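The Slow Joy of a Smaller Plate
How a season of weighing, chewing and cooking beans changed the way I eat lunch

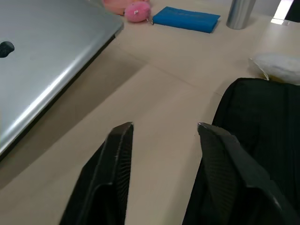
I have been a fast eater my whole life. In school I could finish a sandwich between the classroom door and the playground, and as a grown-up I kept the habit and simply bought bigger sandwiches. So when a friend in Lilcombe told me she was spending the winter learning how much food she wanted (how much she wanted, she stressed, and never mind how much she was allowed), I laughed, and then I asked if I could come along.

The group meets over the old seed store, in a long kitchen with six burners and one very loud refrigerator. It goes by the name of the Jarman Table, after the street, and it has been running every February to May for longer than most of its members have lived in town. You bring your own plate. That was the first thing I loved about it! People turn up with grandmother's china, with camping tins, with a kid's dish that has a rabbit on it, and the whole first evening is spent finding out what those plates hold when you fill them the way you do at home.

Mine held a lot. I put rice on it the way I always put rice on it, and then we tipped the rice onto a scale, and I was looking at 400 grams of the stuff before any stew had gone near it. The woman next to me had 13 spoonfuls of peanut butter's worth of jar to account for in a week and was thrilled to know it. There is something really cheerful about a room full of people being surprised by their own dinners, and the mood never tipped into scolding, which I had half expected and would have gone home over.

After that comes the part they call the pause. You serve yourself less than usual, eat it sitting down, put the fork on the table between bites, and wait. Then, if you're hungry, you get more. The second helping is always there, and it's always hot, and you're welcome to it. I took seconds every single night for the first three weeks. By the fourth I was leaving the pot alone about half the time, without having decided anything, and I was tasting the food in a way I hadn't since I was little. Lentils with lemon! Cabbage cooked so long it goes sweet at the edges! I had been eating past all of that at top speed.

A word on the cooking, because it's wonderful and you can do it anywhere. Everything starts with something that takes up room: beans, squash, greens, barley, a broth with plenty in it. The richer things go on top, where you notice them. A spoon of toasted walnuts scattered over a bowl of soup reads as a treat, and the same spoon stirred in disappears. Cheese gets grated very fine. Bread is toasted and rubbed with garlic and you get one thick slice, and it's a good slice, from the Skurnow bakery, with a crust that makes you work.

My favorite is the pot they call Guvgate stew, which comes from a farm out that way and changes every time somebody makes it. The version I cook at home uses two onions, 500 grams of white beans soaked overnight, a big bunch of kale, a can of tomatoes, a strip of orange peel and as much black pepper as you dare. Cook the onions slowly, and I mean slowly, until they slump. Add the beans and water to cover, let them bubble until soft, then put in the tomatoes and peel for the last stretch and the kale at the very end. Salt late. It feeds up to six, it freezes well, and on the second day it's better.

Did I lose weight? A little, I think. I don't own a bathroom scale and I didn't buy one for this, so I can only report that my winter pants have become friendlier. What I notice more is the middle of the afternoon. I used to hit three o'clock like a wall and go looking for cookies, and now I mostly forget to look. Some days I still want the cookies, and then I have them, on a plate, in a chair, with tea.

If you have a medical reason to watch what you eat, talk to your doctor before you change things. The Table says so at the first meeting and again at the second. For everyone else, try it with one meal. Pick lunch, since it's the one most of us rush. Use the plate you already own, weigh what you put on it once so you know, and then put the scale away in a drawer.

I'm going back next February, and I've already been asked to bring the onions.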